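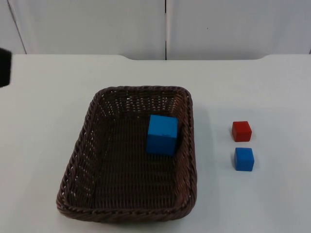 Cubes of two sizes with a woven basket. The large one is inside; the two small ones are on the table.

SORTING: HOW TO PUT THINGS INTO GROUPS

Reading time: 14 minutes with the activities

Sorting means putting objects into groups by following a rule. The rule tells you which group each object belongs to. Without a rule you are only moving things from one place to another.

Three cubes and one basket are enough to learn most of what sorting is. Cubes are useful for this because they all have the same shape, so you can leave shape out of it for now.

WORDS YOU WILL NEED

Object: a single thing that you can sort. A cube is an object. So is a sock.
Property: something you can say about an object, such as its color or its size.
Value: the answer for one object. If the property is color, the value could be red or blue.
Rule: a sentence that uses a property to say where an object goes.
Group: all the objects that the rule sends to the same place. Another word for a group is a set.

WHAT IS THE SAME AND WHAT IS DIFFERENT

Take the two blue cubes first. They have the same color and different sizes. One is large and one is small.

Now take the two small cubes. One is red and the other is blue, so they have different colors.

The small blue cube goes with the large blue cube if you look at color. It goes with the red cube if you look at size. The cube does not change. You are using a different property, and so you get a different group.

At the Wundar children's workshop this is called the Samedness test. It has one question: "The same in what way?" If someone tells you that two things are the same, you may ask the question. A good answer names a property.

WRITING A RULE

A rule for the basket can be written like this:

Large cubes go in the basket. Small cubes stay on the table.

Look at the photo again and check each cube against the rule. The large cube is in the basket. Both small cubes are on the table. All three cubes follow the rule.

Here is a second rule:

Blue cubes go in the basket. Red cubes stay on the table.

Check again. The large blue cube is in the basket, so it follows the rule. The red cube is on the table, so it follows the rule too. The small blue cube is on the table, and this rule says it should be in the basket. To make the photo match the second rule, you would have to move one cube.

One object in the wrong place is enough to break a rule. When you check, go through every object. Do not stop after the first few that fit.

TWO RULES THAT LOOK ALIKE

Sometimes more than one rule fits what you see. Try this one:

Cubes that are both large and blue go in the basket. All other cubes stay on the table.

The photo follows this rule as well. From the three cubes you cannot tell whether the rule was "large" or "large and blue." You need another cube to find out. A large red cube would do it. Under the rule "large," it goes in the basket. Under the rule "large and blue," it stays on the table.

An object that helps you choose between two rules is called a test object. Scientists do something similar when they have two explanations for one result. They look for a case in which the two explanations disagree.

AND, OR, NOT

Three short words let you build longer rules.

AND makes a rule stricter. "Small AND blue" fits one cube in the photo.

OR makes a rule wider. "Red OR large" fits two cubes: the red one and the large blue one. An object that was both red and large would fit too.

NOT turns a rule around. "NOT red" fits every cube that has some other color. With these three cubes, "NOT red" and "blue" give the same group. If you added a yellow cube they would give different groups -- the yellow cube is not red, but it is not blue either.

WHY A BASKET HELPS

A group needs an edge, so that you can see what is in it and what is out of it. The basket in the photo has sides and a thick braided rim. An object is on one side of the rim or the other.

The basket is woven. In weaving, strands pass over and under each other, and the crossings hold the strands in place. You can see the pattern on the floor of the basket as well as on the sides.

If you have no basket, use a box lid, a baking pan or a loop of string. A loop of string works well for the next activity, where two groups overlap.

ACTIVITY 1: THE STRING LOOPS

You need: two pieces of string, each 90 centimeters long, and 14 small objects from around your home. Buttons, blocks, bottle caps and toy cars are suitable. Ask before you take things from a drawer.

1. Tie each string into a loop. Lay the loops on the floor so that they overlap in the middle.
2. Choose a property value for the left loop, for example "blue."
3. Choose a value of a different property for the right loop, for example "small."
4. Place every object. Objects that are blue but not small go in the left part. Objects that are small but not blue go in the right part. Objects that are both go in the middle, where the loops overlap.
5. Objects that are neither stay outside.

With the cubes from the photo, the large blue cube goes in the left part, the red cube goes in the right part, and the small blue cube goes in the middle.

"Small" can be a problem word. Decide before you start what it means. You could say that an object is small if it fits inside a cup with nothing sticking out.

ACTIVITY 2: THE HIDDEN RULE

This is for two players. Player A thinks of a rule and does not say it. Player B holds up one object at a time, and Player A puts it in the basket or on the table. Player B may guess the rule at any time. After a wrong guess, Player A must place one object that shows why the guess was wrong. If no object shows it, find one that does.

SORTING LARGE COLLECTIONS

The Ansari button collection at Sketholm has 4000 buttons. They are sorted by color first, then by size inside each color. Sorting in steps like this makes one button easier to find. To find a small green one, you open the green drawer and look only in the part for small buttons.

The order of the steps matters. If size came first, all the green buttons would be spread over several drawers.

Before you sort a collection of your own, think of what you will want to find in it later. Use that property first.

Page last checked: 10 June 2022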